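11/29/19

Up before six. Frost on the car and the back steps. Drove out to Letlow for the bread because the store in town was closed for the holiday weekend, and was home again in time to eat it warm.

Spent the morning on the quilt layout. I have been putting it off since September. Blue tape on a tabletop is about as far as I got before coffee.
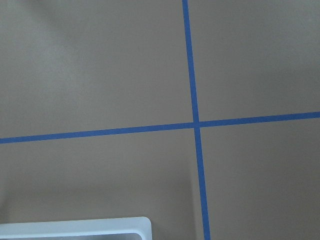
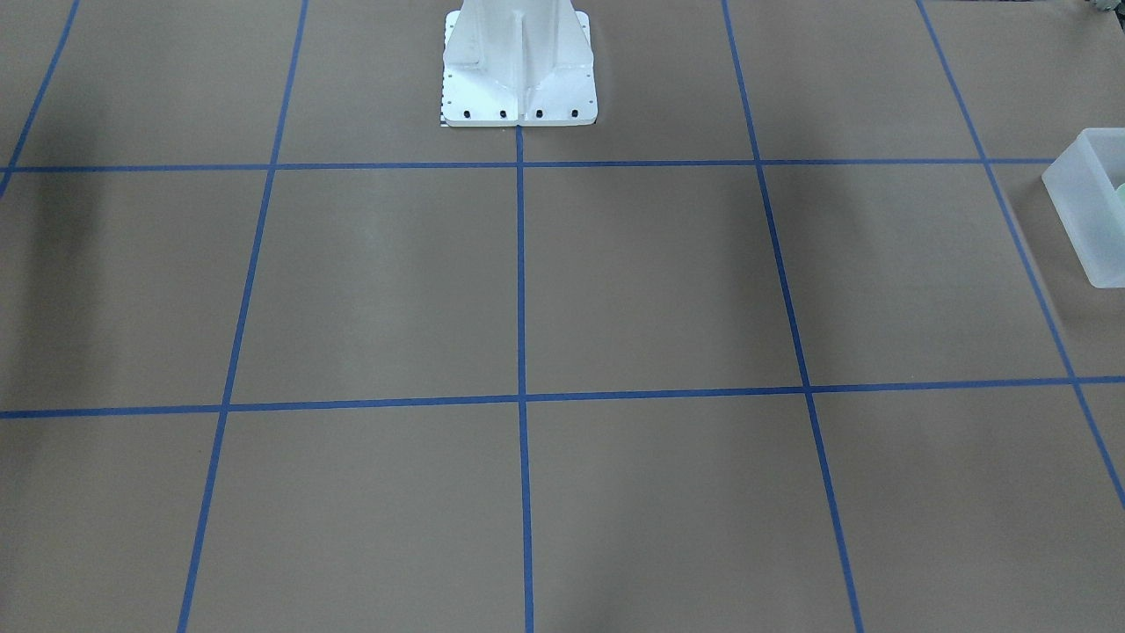

Afternoon

Cut the Vilier cotton first, the gray and then the rust. It frays more than the Ondari does and I lost a little at each edge. The pattern wants 300 squares and I have almost 500, counting the old ones from the blanket I gave up on. The extras can be pillow covers.

Changed the needle. Oiled the machine. The bobbin tension was off again and I had to sew 3 test strips before the stitches lay flat. Next time I will write the setting down on the lid.

Called the Simon shop about the batting. They have the wool kind but not in the width I need. It would take 20 days to come in, so I said yes to the cotton and will pick it up next week.

Evening

Leftover turkey soup, too much pepper. Ate two bowls anyway. Wind picked up after dark and the gate was banging, so I went out and tied it with a piece of clothesline.

Sewed the first row together by the lamp. One seam is crooked near the middle. I will pick it out tomorrow when the light is better, and then start on the second row if my shoulder allows.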